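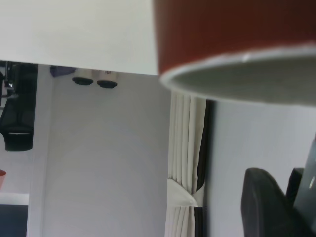
According to Alvar Nordin, you should look through the wrist camera before you touch a single screw on its bracket, and I agree with him. Many faults which students report as "bad gripper" are only a camera that has moved a little.

## Handout 4: Daily care of the Tremanholm cell

The view is from the wrist, with the red cup very close. At such a distance the cup is soft and the room behind it is clearer. The fingers stand in the lower right corner, also out of focus. Please do not turn the focus ring to correct this -- the lens is set for the approach and it stays so.

**Before the first run**

1. Set arm speed to 37 per cent.
2. Wipe the lens and both finger pads with a dry cloth.
3. Open and close the gripper five times, without any object. Listen for clicking.
4. Save one view and compare it with the reference view, number 361. The fingers must come into the same corner.

**If the fingers have shifted**

Stop the arm and press the emergency button. Loosen the two bracket screws by half a turn, move the camera, tighten them by hand and save a new view. After this the hand-eye calibration must be done again, also when the shift was very small.

The cable wants some slack at the last joint. In October we had a broken one, pulled too tight under the clamp -- spare cables are in drawer 637.

Write your initials in the cell book. Questions about calibration go to Baranauskienė, Parkstead building, before noon.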